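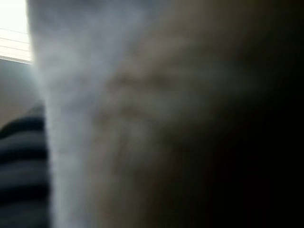
What is dust made of?

Dust turns up in every home. You can wipe a shelf clean in the morning and find a thin layer on it a few days later. It settles on top of the fridge, behind the telly and under the bed, even in rooms where people hardly ever go.

Dust is lots of different things mixed together. The bits are so small that they look like one soft grey powder. Under a microscope they come in many shapes and colours.

Bits of cloth

A lot of the dust in a house is fluff. Clothes, carpets, blankets and towels are made from thin hairs called fibres. Cotton fibres come from a plant, wool fibres come from sheep and other animals, and polyester fibres are made in factories. Every time you sit down, roll over in bed or pull a jumper over your head, some fibres rub off. Paper products shed fibres too.

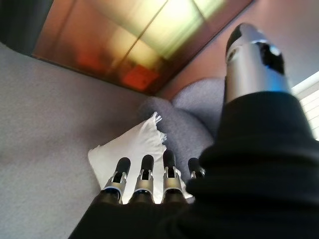 Fibres are long compared with other dust, so they catch on each other. Hair gets tangled in as well. Air moving across the floor rolls the tangle along and it picks up more as it goes. People call the result a dust bunny. Look under a bed or in the corner behind a door and you will probably find one.

Bits of you

Your skin is always growing. New skin is made underneath, and the old skin on top dries out and comes off in flakes. You can't feel it happening and most of the flakes are too small to see. Some wash away in the bath and some end up in the dust. Cats and dogs shed skin flakes too, along with their fur.

Bits from outside

Dirt comes in on shoes and paws. Wind blows fine soil through open windows. In spring there is pollen, a powder made by flowers, grasses and trees. If you live near the beach you may have some sand and salt in your dust. If there has been a bushfire, there may be ash.

Dust can travel a very long way. Strong winds over dry country can lift soil high into the sky and carry it 2,000 kilometres or more. Dust from the middle of Australia sometimes lands in New Zealand.

Where does dust go?

Small bits of dust are very light. The air in a room is always moving a little, even with the windows shut, and it keeps the smallest bits floating. Heavier bits fall first. You can sometimes see dust drifting when sunlight comes through a gap in the curtains. The dust was in the air the whole time, but the bright light makes it show up.

Hard, smooth things like tables let go of dust easily. Soft things hold on to it. The threads in a cushion or a couch have tiny gaps between them, and dust drops into the gaps and stays there until someone thumps the cushion or runs a vacuum cleaner over it.

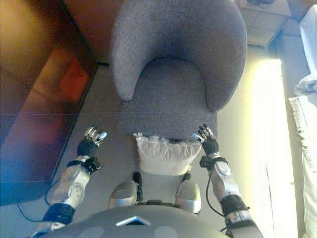 Does anything live in dust?

Yes. Dust mites are tiny animals related to spiders. An adult has eight legs and is smaller than a full stop. Dust mites eat flakes of skin, and they like places that are warm and a bit damp, such as mattresses and pillows. They don't bite. Their droppings make some people sneeze or wheeze, and people with asthma may need to have their bedding washed in hot water.

Why does dust make you sneeze?

The inside of your nose is lined with small hairs and sticky mucus. They trap dust before it can get down to your lungs. When the dust tickles, your brain tells your chest muscles to push air out fast, and some of the dust goes with it. 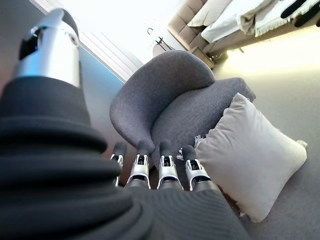
Try it: make a dust catcher

You will need:
4 squares of white card
clear sticky tape
a magnifying glass
a pencil

1. Cut a hole in the middle of each card. Ask an adult to help.
2. Put tape across the back of the hole, so the sticky side faces the front.
3. Write the name of a place on each card. You could choose the kitchen, your bedroom, the laundry and the back step.
4. Leave the cards in those places for a week, sticky side up.
5. Look at the tape with the magnifying glass and draw what you find.

Words to know

Fibre: a thin thread or hair that cloth can be made from.
Mucus: the sticky stuff inside your nose.
Pollen: powder made by plants when they flower.

Page last updated 2023-08-30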